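Right, a few of you asked how I'm getting on with the Lullby trial, so I've made a cup of tea and I'm going to do it properly, as a thread. It'll be a longish one, sorry in advance! (1/13)

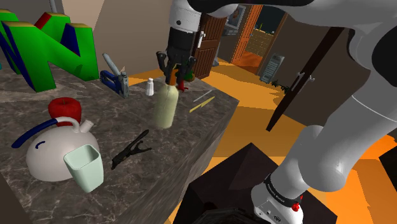 I should say first that I'm paying for this myself, out of the workshop budget. Kováčik, who sell it, gave me the same trial everyone gets and they haven't seen a word of this before you have. (2/13)

For anyone new here: Lullby is a subscription simulator for arm-and-gripper work. You pick a room, fill it with household bits and pieces, choose an arm, and practise your pick-and-place there before you let the real one anywhere near your crockery. (3/13)

I went for the kitchen counter set, mostly because it's the nearest thing to what my evening group does. Marble top, a kettle, a cup, an apple, a bottle, a stapler, a couple of things to write with. The mix is a bit jumble sale and I love it for that. Real counters look like that, or mine does. (4/13)

Setting up took me an evening. The installer is fine, the licence key business is a pain (you have to paste it in twice, in two different windows, and the second window likes to hide behind the first). Lenka Mikuš on their support desk sorted me out very kindly, and at nearly nine at night too. (5/13)

What I've enjoyed most is the grasp editor. You drag the fingers to where you want them on the object and set how hard they close, and then you can nudge the approach angle and run it again straight away. I've spent far too long on the bottle alone. Neck grips are fussy little things and I've learned a lot from getting them wrong! (6/13)

Things I'm less keen on. The pencil and pen are a nightmare. Anything thin lying flat on the worktop seems to confuse the contact settings, and out of 21 tries at the pencil I got 8 clean lifts. Oldřich Kuruc, who's on the same trial, tells me his numbers are worse, so I don't think it's only me being clumsy. (7/13)

The manual is thin as well. The chapter on gripper force is one page and half of that is a table with no units in it. I did write to them, and got a nice reply saying a new version is coming in January. I'd sooner have had the units, but there we are. (8/13)

A word about the Drosell add-on, as two people have messaged me about it. It gives you more rooms and a bigger box of objects. Lovely to have, but you really don't need it to begin with. Get comfortable with one counter first and see if you're still opening the thing after a fortnight. (9/13)

How does it compare with Grurnent? I used that all last winter. Grurnent is quicker on an old laptop and the forum is friendlier, but everything in it is a grey box or a grey cylinder, and my learners got bored to tears. They've been much happier with proper kettles and apples to aim at. (10/13)

Janka Kratochvíl asked whether what you practise in there carries over to a real arm. Partly, I'd say. The order you do things in carries over nicely, and so does the habit of thinking about your approach before you close the fingers. The force settings didn't carry over for me at all and I had to start those again from scratch. (11/13)

So am I keeping it? Yes, I think so, on the small plan, which gives you two seats. That suits us fine as we work in pairs anyway. If you're on your own and only curious, I'd do the free trial and stop there, and put the money towards a decent gripper. (12/13)

I'll be trying the clamp next, which I've been putting off because it's such an awkward shape. If anyone has grip settings for that sort of thing, please do send them over, and I'll answer the other questions after supper. (13/13)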